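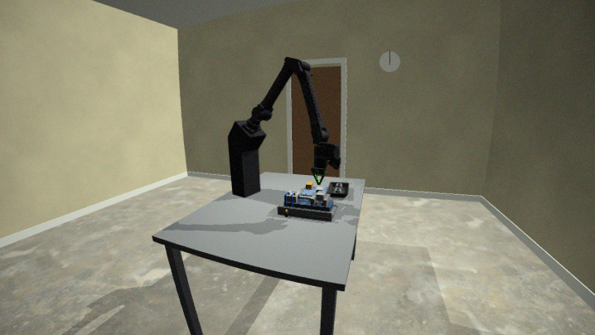
Library in Gindine to stay open late on weeknights through the winter

GINDINE, 22 December 2019 -- Readers, homework-doers and anyone who simply likes a warm chair on a cold evening will have a little longer to enjoy the Gindine Public Library this winter, after the town board voted to keep the building on Fonseca Street open until 9 p.m. from Monday through Thursday.

The longer hours begin with the new year and run through the end of May. Until now the doors have closed at 6 p.m., which has always been a bit of a sore point with folks who work over in Pruvura and come home on the evening bus, arriving just in time to see the lights go off in the front windows.

The idea had been kicking around town for quite a while. It came up at two board meetings last spring, got set aside when the roof over the children's section needed attention, and came back in the fall with a petition and a good deal more energy behind it. The meeting where it finally passed ran long, as these meetings do, and a fair number of people stayed to the end with their coats already on.

Most of those who spoke were in favor. One mother of three told the board that her kitchen table was the only place her kids had to do their schoolwork, and that supper had to go somewhere too. A retired bus driver said he had read every Western the library owned and would be glad of the extra time to start over. There were worries as well, mostly over the heating bill and over who would be asked to work the later shift, and the board spent a good part of the evening on both.

On the matter of money, the board agreed to pay for the evening hours out of the fund that was set up after the old Cosik furniture store was sold. Part of that sale was always meant for the library, though for years it was expected to go toward new shelves. The shelves will have to wait a while longer, and the ones in the history section will go on leaning a little to the left.

As for staffing, two part-time positions will be added at the front desk. Applications are being taken at the town office until the end of the month, and people who already know the building are encouraged to apply, as are students at the college in Pruvura who are home for the break and looking for steady evening work. The current staff will not be required to change their schedules, though a couple of them have already said they would be happy to trade a morning for an evening now and then.

There will be a bit more going on in the evenings, too. The reading room upstairs, which seats 26, will be set aside as a quiet space on Mondays and Wednesdays. Tuesdays will bring back the knitting circle, which used to meet at the library years ago and has been making do with the back corner of the bakery ever since (the bakery, everyone agrees, has been very gracious about it). Thursday evenings are being left open for now, and the library would love to hear suggestions. A box for them is on the front desk, next to the one for lost gloves.

Parents should know that children under ten will still need a grown-up with them after 6 p.m. Computers can be reserved for up to 90 minutes in the evening, the same as during the day, and the sign-up sheet will be put out each afternoon when school lets out. The book drop on the Fonseca Street side will stay open around the clock, as it always has.

Parking is the one thing still being worked out. The lot behind the building holds 23 cars and tends to fill up quickly when there is choir practice at the church next door. The church has offered the use of its own gravel lot on the evenings when it has nothing scheduled, and the town plans to put a second light along the footpath between the two before the new hours start, weather permitting.

The board will look at the evening attendance again at its May meeting and decide then whether to carry the longer hours on into the summer. Weekend hours are not changing.

The library is closed Tuesday and Wednesday of this week for the holiday and reopens Thursday morning. Books due on either of those days can be brought back by Saturday without a fine.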